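Hotel housekeepers get a second pair of arms for the laundry round

Oct 31, 2023

The Tirnevberg hotel has put robots to work on part of its housekeeping, starting with the clothes and towels that guests leave out for washing. The machines, supplied by Kukum, have been in the guest rooms during the day shift since the start of the month.

A housekeeper still opens the door, strips the bathroom and checks the minibar. The robot takes the bed area, where it picks up garments and linen and sorts them for the laundry. The hotel has 211 rooms, and management says the laundry handles up to 1,271 pieces on a full day.
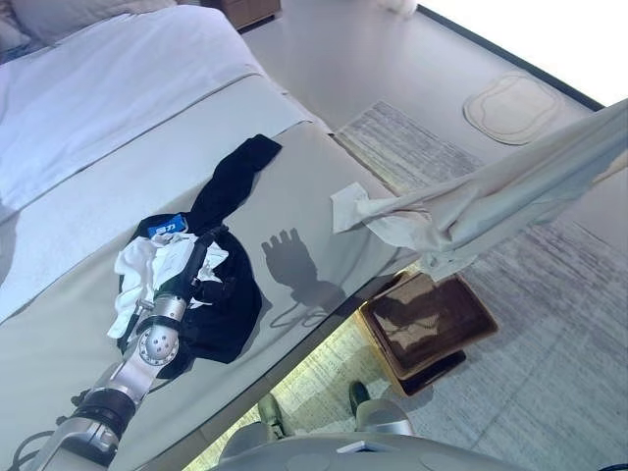

A robot arm reaches for a black garment and a white cloth at the foot of a bed.

Staff hours have not been cut, the hotel says, but the work has moved around. Two people on each floor now have a tablet and can stop a robot or send it to the next room. Everyone on the day shift had a short training course, paid as normal hours. The room quota per person stays the same until the end of November, when the hotel and the staff representatives will look at it again.

Speed is a weak point. Clothes that are tangled up with towels take the machine much longer than a person, and guest laundry must be kept apart from hotel linen – a mix-up means a complaint at the front desk. For now a housekeeper checks every bag before it goes down to the basement.
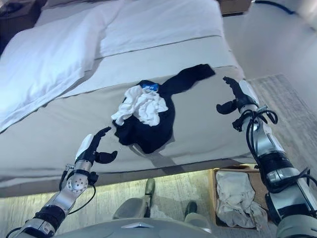
Rashidi told the staff meeting that less bending was welcome, but that checking the robot's bags should count as work and be written into the quota. Several others asked for the same.

The hotel said it would put an answer in writing. Its sister property in Lultach, with 104 rooms, is due to decide on the same system after the November review.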